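About Alva

Alva is the sample-gathering arm of Flisutix. We record people guiding robot arms through small jobs at a table, and we pass the recordings to teams who train control software on them. That is all we do. We don't sell robots, and we don't promise that anything trained on our work will cope with your kitchen.

We started in February with 56 tasks and more confidence than we should have had. Plenty of firms will quote you a very large number of examples and leave it there. We have become wary of such numbers, our own included. Of the first 2000 recordings we made, we kept 1060. The rest were near copies of each other, or stopped before the job was done, and we doubt they would have taught a machine much.

Our tables are now set up with things that are awkward to handle. Hanging objects are a good test: they swing, they hide each other, and thin handles are hard to grip without knocking the next one along. 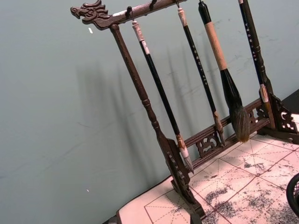
The brush rack, seen from the gripper.

Each recording is watched by a person before it goes out. It's slow and fairly dull. We tried an automatic check called Zerken, which passed nearly everything, and we have stopped using it.

Does the method work? Sometimes. Our Semwood set holds roughly 700 examples, and a model trained on it did well on our own tables and badly on a table across the corridor. We put both results in the notes that come with the set, along with the tasks we gave up on. If a supplier can't show you the same, ask why.

Page last changed May 2018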